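FOR IMMEDIATE RELEASE

Hettiarachchi Residences to put a corded phone and a round side table in 60 rooms, and will wait before calling it an improvement

ILESPORT, 2023-07-22 - Hettiarachchi Residences will place a desk telephone and a round side table in each of 60 long-stay rooms at its Ilesport building, starting next week. The company has agreed to a six-month trial of the pairing. It has not agreed to anything beyond that, and it is asking guests and trade readers to treat the early enthusiasm with some care.
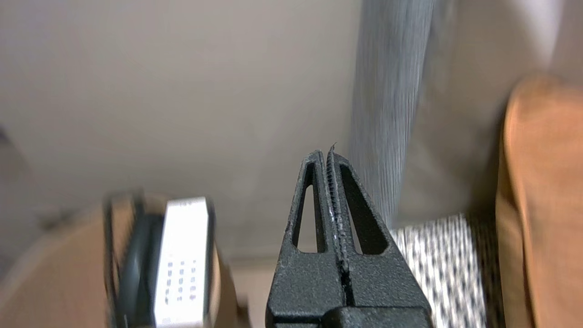 Jamila Uddin
Press Office, Hettiarachchi Residences, Ilesport

The idea came from Cendo, the interiors consultancy hired in January to look over the long-stay rooms. Cendo's report said that guests staying more than a couple of weeks want "an anchor point" near the wall: somewhere to sit, reach a phone and set down a drink. It recommended the Zunder drum table, a low round piece with a light wood-grain top, and a plain corded phone to go on it.

We read the report with interest. We also noticed that the phrase "anchor point" appeared on nearly every page and was never explained. When we asked what it meant in a room that already has a desk, we were told it was more of a feeling.

"I like the table. I want to say that first, because I've been asked to stop complaining," said Assunta Pagano, head of rooms at Hettiarachchi Residences. "It's a decent height and there's no corner to walk into at night. But a guest doesn't get a better stay from a feeling. They get it from a phone that works and a place to put their cup, and I'd like to see whether this gives them both at once."

What is going into the rooms

Each room in the trial gets one Zunder table and one telephone with a full keypad and a coiled handset cord. The phone will connect to the front desk, to housekeeping and to outside lines. Local calls are included in the room rate. There is no screen or app, and no account is needed.

The company looked at cordless phones and decided against them. Guests told the front desk that cordless handsets ended up under pillows or in the bathroom, and that the battery was flat when they finally wanted to call down. A handset on a cord stays near its base. We accept that this is an old answer to the problem. Cendo's report described it as "heritage connectivity," and we would prefer that no one repeat that.
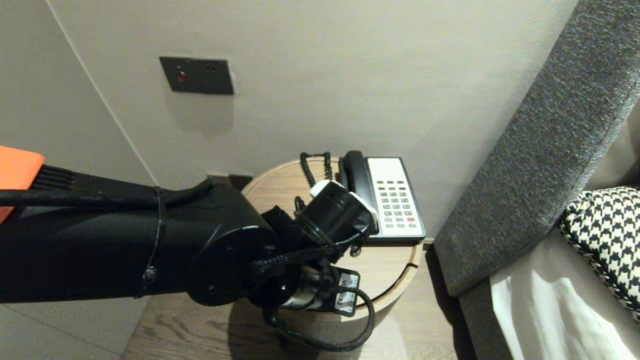 Telephone with coiled handset cord on a round, oak-grain side table.

Doubts we have already raised

The first is the size of the top. A desk phone takes up a good share of a small round table before anything else arrives. Cendo's drawings show the phone with a lamp, a book, a water glass and a bowl of fruit, all at the same time. Our rooms team tried that arrangement and took the fruit away first and the lamp soon after. Our own printed guide for housekeeping asks for the phone at the wall side, with the rest of the top left for the guest.

The second is the cord. A coil that sits nicely behind the handset on the first day can be a knot by the end of a long stay. Housekeeping will be asked to hang the handset and let it unwind at every full clean. Ms. Pagano expects this to be skipped when the building is busy, and has said so in writing.

The third is cables. A round table against a flat wall leaves a gap on either side, and wires tend to show in it. The Zunder brochure calls the table "visually silent." The brochure pictures have no wires in them at all. Ours will have wires, and we have asked for short leads where the wall plate is close enough to allow it.

Then there is the price. Fitting out each room costs us $90 under the trial terms, which we think is fair. The price after the trial has not been settled, and we have been shown more than one figure. No order for the rest of the building will be placed until that is in writing.

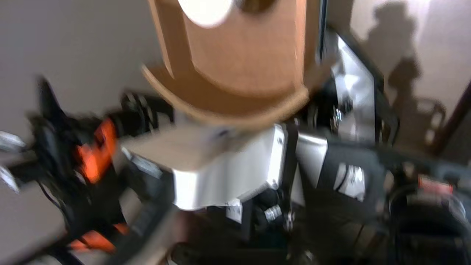

A smooth curved rim in tan-brown.

About that rounded edge

Much of the sales talk has been about the curve. We have been told that round furniture makes people calmer, that it makes a small room feel larger, and that it encourages conversation. We asked for the studies and received a mood board.

The claims we can support are more modest. A round table has no front, so it can be turned when one part of the top gets marked. It is easy to walk past. The rim can be wiped in one pass. Housekeeping liked all of this, and housekeeping is harder to please than the marketing department, of which the writer is a member.

How the trial will be judged

The front desk will keep a log of calls made from the trial rooms and of any complaint about the phone, the cord or the table. Guests will find a short card with 2 questions on it: did you use the phone, and was the table in your way? Cendo proposed a longer survey with a section on mood. It was turned down.

Rooms outside the trial will stay as they are, with the desk and no side table. If guests in those rooms turn out to be just as content, the company will say so in a follow-up release, even though that would make this one look a little silly.

"People have asked me if the phone is coming back," said Ms. Pagano. "I don't know. It's coming back to the long-stay floors at one building in Ilesport. Ask me when I've seen the log."

Guests who would like a trial room can request one when booking, at no extra charge. Guests who would like the table taken out can tell the front desk, and may use the phone to do it.

Press contact
Jamila Uddin, Press Office, Hettiarachchi Residences, Ilesport
Requests to see a trial room are welcome on weekday mornings. Please do not ask for the fruit bowl.

- ends -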